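Talks and Slides / Maintenance
2023-06-09 | Khrystyna Zakharchenko
Search talks, speakers, topics

Keeping two handheld grippers in order: notes for the Jostmont talk

(Speaking time 30 minutes with questions. I go slowly on part two.)

Good afternoon. My name is Khrystyna Zakharchenko and I look after the recording station at Manora. With me in the second row is Aleksandra Czerwiński, who wrote the checking script, so please keep the software questions for her.

My subject today is small. It is one station, with one table and one pair of handheld grippers. I will speak about how we set it up each morning, what gets loose, and how we repair it. I will not speak about learning or models. Other people today do this better than me.

Part one. The station.

We have a yellow-green table that stands alone on the floor, so the operator can come to it from any side. The operator wears the head camera and holds one gripper in each hand. On every gripper there is a marker cube, black and white, and from this cube the software calculates where the gripper is. If the cube is a little bit turned on its mount, all the numbers after it are also a little bit turned. This is the main thing I want you to remember.

[Pause here. Ask who in the room works with printed markers.]

Our tasks are table tasks. Cups, saucers, tumblers, boxes. The saucer is the hardest for the gripper, as the rim is low and the fingers must come almost flat to the table. When the finger tips are worn, the operator feels it on the saucer first. With a tumbler you can work for weeks with bad tips and not notice.

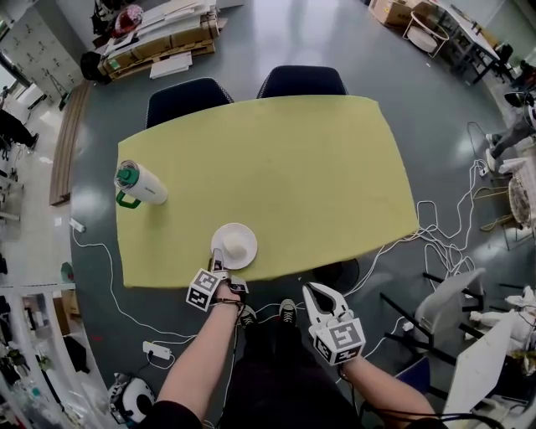 Two grippers at the table, the left one with its fingers at the rim of the saucer.

Please look at the left wrist and how the arm comes to the saucer. The operator must reach low, and in this position the cube can easily turn away from the camera. In our training we ask people to keep at least one clean face of the cube toward the head. It is not natural at first. After a few days they do it without thinking.

Part two. The morning check.

The check takes us 16 minutes if all is well. I will read it in the order we do it.

First, the cubes. Hold the gripper by the handle and push the cube gently with the thumb. It must not move. If it moves, tighten the mount and do the calibration again, also when the movement was very small. I know people who skip this. I was one of them in May, and we threw away 323 recordings.

Second, the faces of the cube. Wipe with a dry cloth only. We used alcohol in the beginning and the black became gray at the corners. If a face has a scratch across the border of the marker, print a new one.

Third, the jaws. Open and close ten times, slowly. You listen for a click and you look if both fingers arrive at the same moment. One finger late means the linkage pin is walking out. Push it back and put a drop of thread glue.

Fourth, the finger tips. We change them after 700 grasps or when the surface is shiny, whatever comes first. Always both tips of one gripper together - a new tip and an old tip will tilt the cup.

Fifth, the cables on the floor. Follow each one by hand from the power strip to its end. A plug that is half out gives you a short stop in the recording, and then you search for the fault in the software for two days.

[Aleksandra can show the Ivanyshyn script here, only if there is time. Skip if the projector is slow.]

Part three. One repair.

In the spring our right gripper started to drift. On the screen it was a few millimeters above the table when it was in fact touching it. We changed the cube. Same drift. We changed the mount, and it was better for one day.

The cause was the screw hole in the body of the gripper. The plastic was tired and the screw was holding only in the last two turns. We melted in a brass insert with a soldering iron, let it cool with the body clamped flat, and mounted the cube again. Since this repair we have no drift on that side. We did the left gripper also, before it could start.

If you want to do the same: go in with the iron straight, and stop a little before the insert is level with the plastic. Then press it down with a flat piece of metal. My first one was crooked and I had to print a new body.

Part four. The log.

We keep one page for each gripper, on paper, in the Clastine folder near the station. Date, who checked, what was changed. When a recording looks strange, we open the page for that day before we open the data.

[Last slide, the check list. Leave it on during questions. Copies are by the door.]

Thank you. I can take questions now, and please speak a little slowly for me.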